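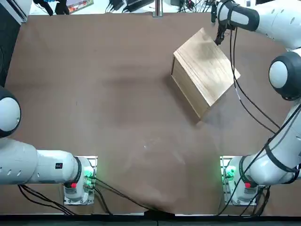
How a Key Works

Prutetti Reading Room: How Things Work, Part 7
Reading level: ages 8 to 11

A key is a tool for moving small parts that you cannot reach with your fingers. Those parts are inside a lock. When they are all in the right position, the lock can turn. When even one of them is in the wrong position, the lock stays shut.

Most house keys work with a kind of lock called a pin tumbler lock. This page explains the parts of the key, the parts of the lock, and how the two fit together. Words in the word list at the end are used the same way all through the page.

The parts of a key

A key has two main parts. The part you hold is called the head, or the bow (say it like the "bow" in "rainbow"). The part that goes into the lock is called the blade.

The blade is made of metal. Brass and steel are common. Brass is softer, so it is easier to cut, and a brass key will wear down after many years of use. Many brass keys are coated with a thin layer of nickel, which gives them a silver color.

Along the edge of the blade there are notches. They are called cuts. Each cut has a certain depth, and the depth is measured very exactly. A difference as small as the thickness of a few hairs can stop a key from working.

Many blades also have long grooves in their sides. The grooves match ridges in the keyhole. A key with the wrong grooves will not slide in at all, even if its cuts are correct.

Between the head and the blade, many keys have a shoulder. The shoulder is a small step in the metal. It presses against the front of the lock and stops the key at the right distance.

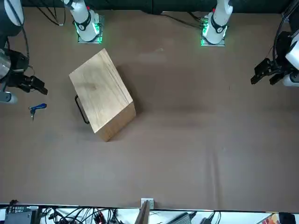 The head of a key does two jobs. First, it gives your fingers something wide to turn. A wide head makes turning easier in the same way that a wide doorknob is easier to turn than a thin rod. Second, it usually has a hole, so that something can be attached. A key is a small object and is easy to lose on a big surface. The one lying beside the wooden box has something blue on it, and the blue is easier to find on a brown table than the metal blade is. The box has its own part made for a hand, a thin black handle on its side. Handles and key heads are both places where a tool or container is shaped to suit the person using it.

Inside the lock

A pin tumbler lock has an outer case that does not move. Inside the case is a round piece called the plug. The keyhole is in the plug, and the plug is the part that turns with the key.

Small holes run from the case down into the plug. Each hole holds two pins, one on top of the other, with a spring above them. The spring pushes both pins down. With no key in the lock, the upper pins sit partly in the case and partly in the plug. They work like bolts and keep the plug from turning.

What happens when you turn the key

1. The blade slides into the keyhole. The lower pins ride up and down over the cuts.
2. The shoulder meets the front of the lock, and the key stops.
3. Each lower pin rests in its own cut. A deep cut lets the pin sit low. A shallow cut holds the pin high.
4. If every cut is correct, all the gaps between upper and lower pins line up with the edge of the plug. This edge is called the shear line.
5. The plug is free to turn. It moves a bolt or a latch, and the lock opens.

Car keys

Older car keys are all metal. Many newer ones have a plastic head, and in some of them the head holds a very small radio chip. The car checks the chip before it lets the engine start. A copy of the blade alone may open the door of such a car, but it will not start it.

The chip cannot always be seen from outside. Two keys may look the same when only one of them has a chip in it. 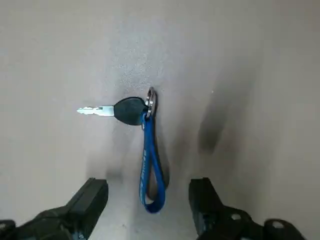

Rings, tags and straps

A split ring is a piece of springy wire wound in a flat coil, usually about 2 turns. To add a key, open the end of the coil a little and slide the key around until it hangs free. A strap or a tag can go on the same ring. A strap also gives you something larger to grab at the bottom of a bag.

Word list

Blade: the part of a key that goes into the lock
Cut: a notch in the blade
Head: the part of a key that you hold
Plug: the part of the lock that turns
Shear line: the edge between the plug and the case
Shoulder: the step that stops the key

Next in this series: Part 8, Hinges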